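Home News Opinion Media Archive Contact

October
By the media desk, Brindia Courier

Local papers should stop deleting their old stories. When the Grullo Gazette changed websites last spring, 800 council reports went missing, and readers were told the new system could not take them.
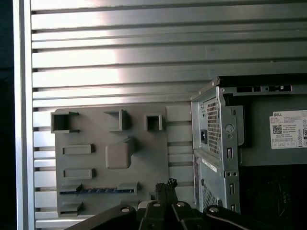
A newspaper's archive is part of its reporting. If a councillor made a promise six years ago, we need the page where it was printed. Publishers talk about storage as if it were a mystery, yet the parts are plain things, a flat grey board with an open socket on it, and the cost is small. The Gazette was quoted £285 a year to keep the old pages online.

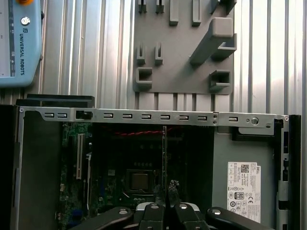 Corrections suffer too. The Dubey Echo ran 31 of them last year, and most now point to articles that no longer exist. A reader cannot tell what was wrong or how it was put right.

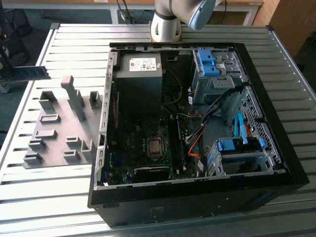 A reader in Broter wrote to disagree, saying that old court reports can follow people for life and some are better gone. I accept that for minor cases. It can be handled by request, one story at a time, with a note left on the page. Planning decisions and budgets should stay where they are.

Previous Next Back to Opinion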